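4.2 Readers who listened first

We turn now to a group we had not planned to study at all, and who ended up taking a good deal of our attention. Of the 556 readers who kept a diary for us, 100 had come to their romance novel by ear before they came to it on the page. Many of them had pre-ordered the audiobook, listened to it within days, and then bought the paperback as well, and we were curious to know what the second visit gave them that the first had not.

The answer they gave most often was the quarrel scene. In a contemporary romance there is nearly always a point, late on, where one lover pulls away and the other has to make a speech. Listeners told us, often at great and very enjoyable length, that a good narrator could carry them through a speech they would have skimmed in print. One diary, written over a wet December weekend, describes playing the last chapters of Sternum twice while doing the ironing, then reading them in bed and feeling "a bit let down by how short it was".
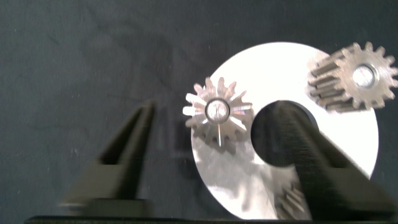

Figure 3. Gear and pale metal disc on a dark grey fabric surface.

We do not want to make too much of one diary, however charming, so we went back to the reviews. The Brulitz collection holds 4,000 reader reviews of the novels on our list, gathered up to March 2019, and we read those dealing with Sternum and with Tijani's two seaside books side by side. Reviewers who mentioned the audiobook were kinder to the hero and rather harder on the plot. They forgave him his silences, it seems to us, for the simple reason that a silence read aloud has somebody breathing in it. Print reviewers tended to call the same passages "slow" or, in one memorable case, "like waiting for a bus with him".
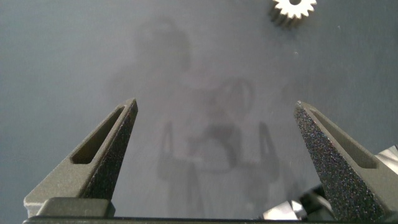
Figure 4. Two speckled gripper fingers against a blue-grey surface.

There is a wrinkle here which we should own up to. The Uvemska reading circle, who supplied a fair share of the diaries, meet to talk about each book before writing anything down, and their entries do lean on one another. When we set them aside the pattern grew fainter, though it did not go away. We come back to this in Section 5, where we also look at rereading more generally and at the vexed matter of the epilogue.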